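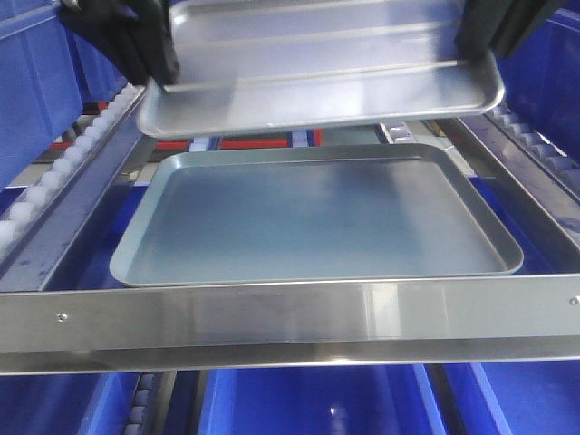 Visit report: tray and bin handling, Garnaneo site

The visit took place on Monday, September 7, 2020, and covered the tray wash, the dry store and the kitting line. Lies Kramer and I attended for Peeters. Our host was Lucie Sawatzky, who runs kitting, with Kofi Dogbe joining for the stations he maintains. We arrived at the loading side, signed in, changed shoes and were on the floor by mid-morning.

Garnaneo kits small hardware for furniture makers. Parts come in bulk, are divided into shallow metal trays, and leave in cartons. The site has 2,087 trays in circulation, all of one pattern: rectangular, low rim, rounded corners. The single pattern dates from the move to the present building. Before that they ran three sizes, and Sawatzky showed us a shelf of the old deep ones, now used for floor sweepings and lost screws.

Tray wash

Trays enter the washer on edge in racks of 18. The cycle is a pre-rinse, a detergent wash, two rinses and an air knife. The air knife was the point of most interest for us. On our own line the water collects in the corners and the trays need a second pass with a cloth. Garnaneo tilts the rack before the knife so that each tray drains to one corner, and the nozzle is aimed at that corner only. Compressor load is lower as a result, though Dogbe had no measured figure to give us.

Detergent is a mild alkaline product dosed by conductivity. They tried a stronger one and stopped when the trays began to dull. Trays with a bent rim are pulled at the exit and flattened on a press in the workshop. Trays that rock on the gauge plate after pressing go to scrap.

Dry store

Clean trays are stacked flat and upright on dollies. Stack height is limited by a painted line on the dolly post. Matching trays with smooth bottoms tend to stick together when stacked clean, and separating them was the one slow step we saw all day. Operators slide the top tray sideways a little before lifting. Kramer asked about spacers. They had been tested and dropped, mainly on account of the extra washing.

Kitting stations

Each station is built on a stainless steel frame with a wide bar across the front. Metal rails run back along both sides, with tracks of small white rollers alongside. A tray rests flat within the frame at working height, and blue plastic bins stand in front of the bar and farther back at the corners. The bins are bright blue throughout, which makes a brass or zinc part easy to spot at the bottom. The trays are plain metal and reflect a good deal under overhead lighting. Two stations had diffusers fitted in August and the operators there preferred them. We would do the same from the start.

The front bar is held with screws through its face and comes off with a hex key. Dogbe removed one for us on an idle station and had it back on in a few minutes. The lower lip of the bar is folded back, so there is no raw edge at hip level - our own frames have one, and we have the torn aprons to show for it.

Roller tracks are the main wear item. The white rollers flatten if a loaded bin is left in one place for a long time, after which the bin knocks as it passes. Replacement is by the roller, snapped in from above. Garnaneo buys them from Deltovura in boxes and keeps one box per row of stations. Dust in the channel is a second problem. It is vacuumed at the end of each shift, and the vacuum is hung at the end of the row.

Bins are refilled from the back, oldest lot first. The lot card travels in the bin, not on the shelf. We saw one card missing, and the bin was set aside until Sawatzky had traced it on the terminal. That took longer than she liked.

Points for follow-up

Ask Pulik to quote the folded-lip front bar as a retrofit for our existing frames, including screws.

Try the tilted rack on our washer with the present nozzles before buying anything.

Get the roller dimensions from Dogbe. He is sending a drawing. Our channel may be 2 mm too narrow.

Check whether our lot cards will survive inside the bins, given the oil on the zinc parts.

The rim gauge plate was not on the agenda and we did not get its tolerances. Kramer will call Sawatzky for them.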